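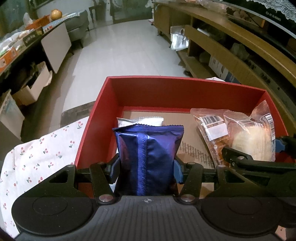

I pack a lot of snack boxes. It started with one for my cousin's kid at college, then my neighbor Farzana Debnath asked for one for her night-shift break room, and now I put together enough of them every winter that I have opinions about cardboard. The holidays are the worst stretch. As I type this it's 26th December and I have a table full of half-done gift boxes for people I should have shipped to two weeks ago (sorry, Lenni).

So I figured I'd write up how I do it. This is for foil snack packets, the pillow kind with a crimped seal at each end and a long seam up the back. Chips, puffs, little cookies, that sort of thing. Candy bars are easy and you don't need me for those.

## What you need

- A rectangular box, open at the top, a bit shorter than your packets are tall. I like a bright color, and red is my favorite because it makes the foil look good.
- Snack packets that are all close to the same height
- A strip of thick paper or a folded napkin for the ends
- Scissors, but only for ribbon! Keep them away from the packets
- A bigger shipping box if it's going in the mail

I keep a tape measure out too. You want the packet to stand a little proud of the rim so there's something to grab. If the box is taller than the snacks, they sink in and whoever gets it has to dig around with two fingers, and that's how you end up with a crushed bag of chips.

## Step 1: Sort before you pack

Dump everything out and sort by size first, then by color. I used to do it the other way around and kept having to start over.

Squeeze each packet very gently as you go. It should push back a little. If one feels flat, set it aside, because there may be a pinhole somewhere and the snack inside will be stale by the time it gets opened. I eat those. Quality control.

## Step 2: Pick up each packet by the sides

Foil packets are slippery, and the natural thing is to pinch the top seal and let the packet dangle. Please don't. The seal is the stiffest part, and those pointy corners bend over and stay bent, and then your whole row looks like it has bad posture.

Hold it by the two side edges instead, partway down, with even pressure on both sides. You only need enough grip to keep it from sliding. Squeeze too hard and all the air shoots up to the top and the packet goes stiff and round like a balloon, and it won't fit in the row anymore.

Keep it upright while you move it over the box. The crumbs stay at the bottom that way, and so does most of the weight, so it goes in bottom first without folding over on itself.

## Step 3: Lower it in and open a gap

The first few are no trouble at all. Once the box is half full you need two hands: one for the packet, the other inside the box, holding back the ones that are already standing. I slide my fingers in front of the row and lean everything away from the gap, then drop the new one in and let the row relax against it.

Don't push down on the top seal to seat it. If it's riding high, wiggle it side to side and it'll settle.

My friend Joana Pacheco does this with the box tilted up on a rolled dish towel, so the packets all lean to the back while she loads. I tried it and I have to admit it's better for long boxes. For short ones I don't bother.

## Step 4: Decide on fronts or backs

Most people want the printed fronts facing out, and that's what I do for kids. For a fancier gift, though, I sometimes turn them all around so the plain back shows. A dark metallic foil is really pretty from behind! You get that shine, and the back seam makes a neat stripe. Just be consistent. Mixed directions look messy, and the seams bump into each other and take up room.

## Step 5: Fill the ends

Never fill a box so tight that you can't pull one out with one hand. Leave a little slack, then fold your thick paper into a loose spring shape and tuck it in at one end. Shake the box gently. Sliding means more paper, and if you hear crunching you've overdone it.

## If you're mailing it

Put the snack box inside a bigger box, with crumpled paper on all sides and an extra layer on top over those seals. Write "this side up" on it and hope for the best. I mailed one to Bronisława Lis in May and she reported 5 broken cookies out of the whole thing, which I'm counting as a win.

One more thing about altitude: packets puff up if they travel somewhere high. Leave extra slack for your mountain friends.

## Questions I've been asked

**Can I lay them flat?** You can, but the bottom layer takes all the weight. Fine for gummies, sad for chips.

**What about twist-top bags?** I've only done a couple. I laid them on top of everything else and called it done.

**Do you reuse the boxes?** Always, if the corners are still square. Corina Chiriac has sent the same one back to me three years running, and this time she'd filled it with tea.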